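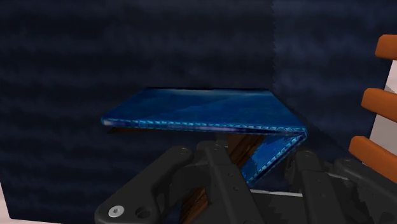
Saddle stitch is a hand-sewing stitch used in leatherwork, in which a single length of thread carrying a needle at each end is passed through every hole from both sides. It is used for wallets, belts, harness, bags, knife sheaths and book covers. The name comes from saddlery, where the stitch has long been used on parts that carry load.

Structure

Each hole in a saddle-stitched seam contains two passes of thread, one running from front to back and one from back to front. The visible result is a continuous line of stitches on both faces. In the lockstitch made by a sewing machine, by contrast, an upper and a lower thread loop around each other inside the material and each stays on its own side. If a lockstitch is cut, the thread on that face can work free over several stitches. In a saddle stitch the second pass remains in place when the first is worn through, and friction in the holes slows further loosening.

Marking and piercing

The stitch line is set parallel to the edge with dividers or a creaser. On small goods the usual margin is 2 to 4 mm, and on harness it is wider. Hole positions are marked with an overstitch wheel or a pricking iron and then opened with an awl. Stitching chisels, which mark and pierce in one blow, are common among hobby makers. An awl blade of diamond section leaves a slanted slit, and the slant gives the finished line its angled look.

Spacing is stated either in stitches per inch or as the distance in millimetres between the teeth of the iron. Fine wallets are often sewn at 10 stitches per inch. Heavy straps are sewn at five or six.

Thread

Linen thread, waxed by the worker, was the standard material until synthetic threads became widely available. Polyester resists rot and abrasion better, and its cut ends can be melted to secure them. Linen ends are trimmed close after two or three backstitches. Thread length is normally taken as four times the length of the seam, with more allowed for thick work.

Method

The work is held in a clamp, known as a stitching pony or clam, which leaves both hands free. The order in which the needles enter the hole must be kept the same throughout, and both threads are drawn up with equal tension. A change of order alters the slant of the stitch on one or both faces. Some workers cast the thread over the second needle before tightening, to improve the slant on the back.

Finishing

The completed line is tapped with a smooth-faced hammer or run over with a wheel to settle the thread.

See also: Awl; Backstitch; Harness making; Lockstitch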